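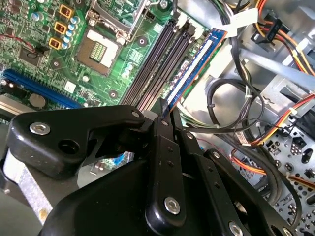
What's inside a computer?
Print | E-mail | 4 min read | 16 comments

Ever wondered what goes on inside the big box under the desk? Lots! Tiny parts, all chatting to each other, very very fast. Quick tour then — keep up.

The motherboard

The big flat board. Often green, sometimes black or blue. Everything plugs into it, or plugs into something that plugs into it. Thin metal lines run all over it, called tracks. Like roads on a map, but for electricity.

The processor (CPU)

The bit that does the sums. Flat and square, smaller than a biscuit. It sits in its own special seat called a socket. Lots of sockets have a metal frame that swings open like a gate. Chip goes in, gate comes down, lever holds it shut.

With no chip in, you see a grid of teeny gold contacts. Some sockets have more than a thousand! NEVER touch these. They bend easily and are a pain to straighten.

Memory (RAM)

Long thin cards that stand up in long thin slots. A computer keeps things here while it's using them — your game, your half finished story, the page you're reading now. Switch off and it all goes. So save your work!!

There's a little notch in the bottom edge so the card only fits one way round. Line it up, press down, and the latches at the end grip it. Click.

The round battery

Looks like a big watch battery. It keeps the clock going when the computer is unplugged. Old computer thinks it's July and it's really winter? Battery might be flat. Coin batteries are very dangerous if swallowed, so leave them to a grown-up and keep them well away from little brothers and sisters.

Capacitors

Small round cans, standing up like a row of tins. They store a bit of electricity and let it out again, so the power stays nice and smooth. Chokes help with this too — they're the chunky little blocks you often find near the processor.

Expansion slots

Spare parking spaces. Want better graphics or extra sockets on the back? Add a card. Slots come in different lenghts, and the card has to match.

Want to look for yourself?

Ask an adult first. Use an old computer that doesn't work any more, and get them to unplug it. Never open the power supply, the metal box with the fan in it. It can hold a nasty shock even when its unplugged.

Then see what you can find. Draw a map of the board and label it.

Next time: keyboards, and why the letters are in such a funny order.

Print | E-mail | Shared 1,576 times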